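Drive Insertion on the Desktop Assembly Bench
Group members: Khairul Siregar, Loubna Filali, Intan Goh
Supervisor: Afiq Gunawan

3. Method

The task is to pick up a 3.5-inch hard disk in its blue plastic carrier, bring it over a desktop tower lying on its side, and seat it in the drive cage. We chose this part because the carrier flexes when gripped, and last term's Preluneo group had left it out of their task list.

Loubna recorded 200 teleoperated demonstrations over four weeks. We threw out 53 of them, mostly for dropped carriers or bad time stamps, and trained on the rest for 2,000 epochs. The case stayed in one place on the table during recording. For testing we shifted it by hand before each trial.

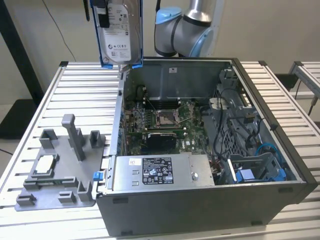 The policy outputs a change in gripper pose at each step. Our first version used position only, and it pushed too hard whenever the carrier met the rim of the cage at an angle. Khairul added wrist force as an input and a limit on downward speed near the case - this slowed each trial but we stopped cracking rails.

4. Results

With the case in its recorded position, the force version seated the drive in most trials. With the case shifted, it did clearly worse. The usual failure was a carrier that went in at one end and stuck at the other. Intan went through the logs and found that the force reading rises well before the arm stops, so a simple retry rule might help. We ran out of bench time at Visthorpe before we could test that.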